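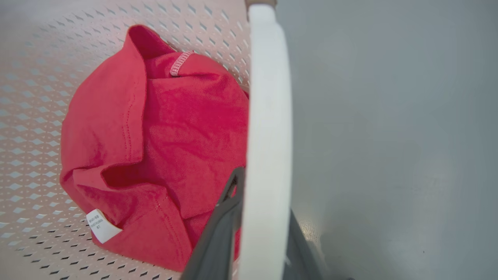

Pokimcombe Automation Users' Forum
Board: End effectors and wrist cameras
Topic: Two-finger grippers for rim lifts – request for comparative results

h_riedl
Members are invited to contribute results from trials of parallel two-finger grippers on thin-walled and rimmed containers, with soft goods inside. Our laboratory at Drilldale is required to recommend one gripper for purchase before August. Two candidates remain: the Qaisi parallel unit with flat fingers, and the Mukstead adaptive unit, whose fingertips pivot slightly under load.

The task is a straddle grasp on the rim of a perforated basket, one finger inside and one outside, followed by a lift and a transfer to the adjoining bench. Each unit was given 40 attempts with the same arm, controller and approach path. The Qaisi completed 23. The Mukstead has not yet been run with a garment in the basket, and I would not wish to quote its results with an empty one.

Comments on method are welcome, as are results from other sites.

Hermine Riedl

benchtop_42
Thank you for posting the figures. Before any comparison is drawn, could you state how failures were classed? At our site a basket that leaves the surface and then rotates in the grasp is recorded separately from one that never leaves it. The first is a matter of friction and pad area. The second is usually approach height, and no change of gripper will cure it.

h_riedl
A reasonable request. They were recorded under a single heading, which I accept is inadequate. The logs do hold finger position and motor current, so the classes can be separated after the fact. I shall do so.

jsfeir
I must disagree with the premise of the trial. A flat finger on a rounded rim makes contact along a line at best, and the Qaisi was never going to be favoured by that geometry. If the purchase is for general laundry and sorting work, the rim lift should carry a modest weight in the final score. Handling the garment itself matters more, and in our experience flat fingers do that rather well. They slide under a fold of jersey where a pivoting tip tends to push it along.

Jad Sfeir

h_riedl
With respect, the weighting was set by the people who will use the cell. Baskets are moved far more often than individual garments are picked. I do take the point regarding contact geometry.

Greywattle
May I raise the inside finger? In the wrist view heading this topic, its tip is pressing near the side of the red shirt. With a bunched garment against the wall, cloth can find its way between finger and rim, and the closing force is then spent on fabric. Our procedure requires a check of final finger width against the known rim thickness. If the reading is wide, the arm opens, backs off and tries a different point on the rim. It is slow, but we have dropped far fewer baskets.

benchtop_42
Seconded. I would add that the wrist camera is of limited help on the outer side. The outside finger in that view is blurred and partly hidden, and I should not care to confirm a grasp from it. A second, fixed camera would be a sounder investment than a dearer gripper.

jsfeir
There I cannot agree. A fixed camera brings its own calibration and its own occlusions, chiefly the arm. Finger width and motor current will tell you most of what you need. We removed our fixed camera last year and have not missed it.

benchtop_42
Your cell handles one size of container. Ours handles several, and a width check is only as good as the rim measurement behind it.

Greywattle
Colour is worth recording as well. A red shirt against a pale basket is a kind case for segmentation. White towels in the same basket gave our vision software a good deal of trouble, and the poor results were at first put down to the gripper.

h_riedl
I am obliged to all. The revised protocol, dated Wed 6 May, is now in the files area for members. It makes 2 changes: failures are to be classed as suggested by benchtop_42, and the width check described by Greywattle is applied to both units. Garment colour has been added to the log sheet. The question of a fixed camera is held over – there is no budget for one at present.

The Mukstead trial will follow the revised protocol, and the Qaisi will be rerun so that the figures may be compared fairly.

jsfeir
Please include a single-garment pick, even if it is unscored. I can send our fingertip pad drawings for the Qaisi, should they be of use.

h_riedl
Agreed on both counts. Kindly send the drawings by private message.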